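**Component:** Etham planner, Zornow sim build
**Opened:** 07/02/2019

Base goals next to the sideboard get rejected as "in collision", though the floor between bed and table is open.

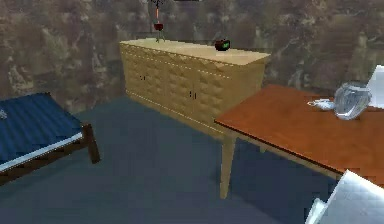

Replayed the goal set 200 times with a fixed seed. 119 rejections, all from the costmap inflation layer. Perception logs are clean – no missed detections, no stale transforms.

Next check was chair footprints, using the view past the tabletop to the mauve cushion. 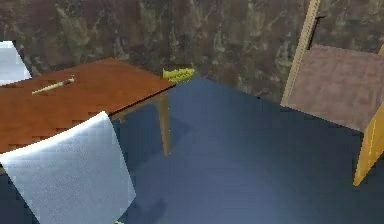
Woo asked whether the footprint came from the visual mesh or the collision mesh. Collision mesh, loaded at scale 2. Set to 1 in the Grinesau branch and reran the chair and table goals.
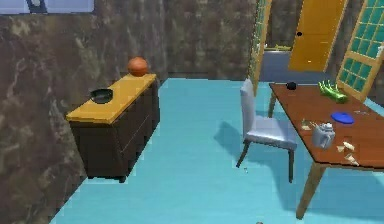
*Gray chair at the dining table, sideboard by the wall.*

Status: open, rerun log pending.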